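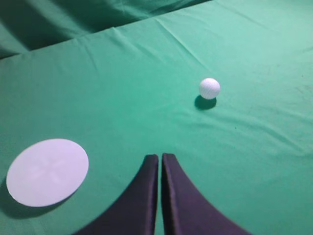

Wisham Green Cloth Set
Section 3: Laying the table cloth and hanging the backdrop

Your set has two cloths in it, a lighter one for the table and a larger, darker one to hang behind. Once both are up, almost any table becomes a lovely plain green stage for small objects, and a white golf ball is the best thing to practise with. It shows you straight away what your light is doing!

Before you start

Clear the table and wipe it down. Wash your hands too - light cloth picks up everything.

Laying the table cloth

1. Unfold the lighter cloth on the table with the hemmed side facing down.
2. Smooth it from the middle outwards with the flat of your hand. Go gently and work towards the corners.
3. Let the spare cloth hang over the front and both sides. Leave the back edge lying flat.
4. Clip the front corners first, then the sides. Stop pulling as soon as the cloth lies flat.

Note: A few shallow ripples are fine. Cotton never lies like glass, and a soft crease in the background is hardly noticeable once you have something bright in front of it. If the cloth has been folded in its bag since you bought it, a warm iron on the reverse side does wonders.

Caution: Do not iron the cloth on the table.

Placing the ball

5. Set the golf ball down near the middle of the cloth and let go slowly. If it rolls, slide a folded card under the low table leg and try again.
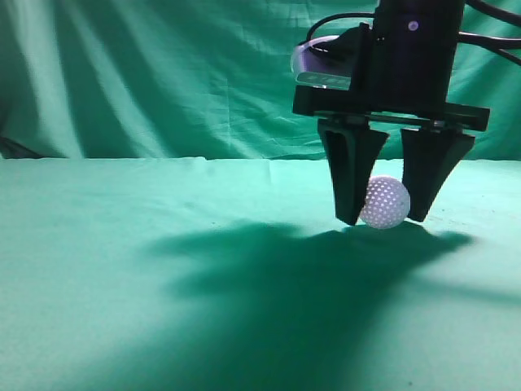
6. Check the ball from the front and from one side. You want the dimples to show clearly, with a bright side and a greyer side. If it looks flat and chalky all over, move your lamp further round.
7. Look at the shadow. A small, soft one tucked under the ball is what most people like, but do try a longer one, it can look terrific.

Cleaning off specks

Lint is the one real nuisance with green cloth. Dark bits that you would never spot on a tablecloth at dinner stand out a mile next to a white ball.

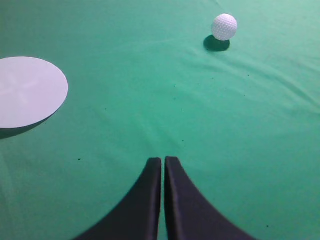 8. Lift the ball away and go over the cloth with a lint roller, in one direction only.
9. Pick off anything left with a bit of sticky tape wrapped round your finger.

Caution: Never brush specks off with a damp sponge. It leaves tide marks.

Hanging the backdrop

10. Fix the darker cloth by its two upper corners, well above the table.
11. Let it drop behind the back edge of the table, then ease out any bunching low down where the two cloths meet.
12. Add the middle clip if you want to lift the sag. Without it the cloth falls in wide, gentle curves, and plenty of our customers prefer that.

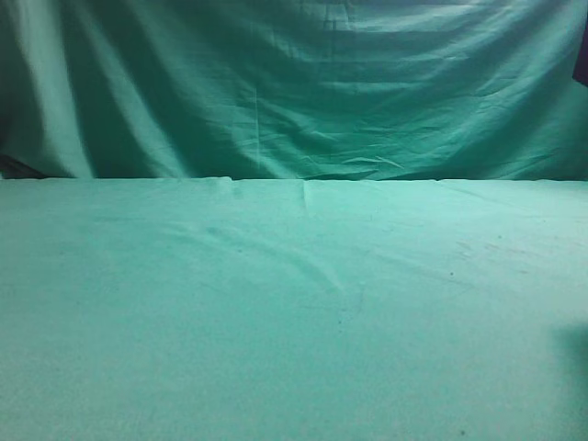 Fig. 4. Backdrop and table cloth with the clear surface in front. Note the sagging folds across the backdrop.

13. Check the lower corners for gaps and tuck the cloth in where it lifts.

For washing and storage, see Section 4. Spare clips are listed under part number 1043.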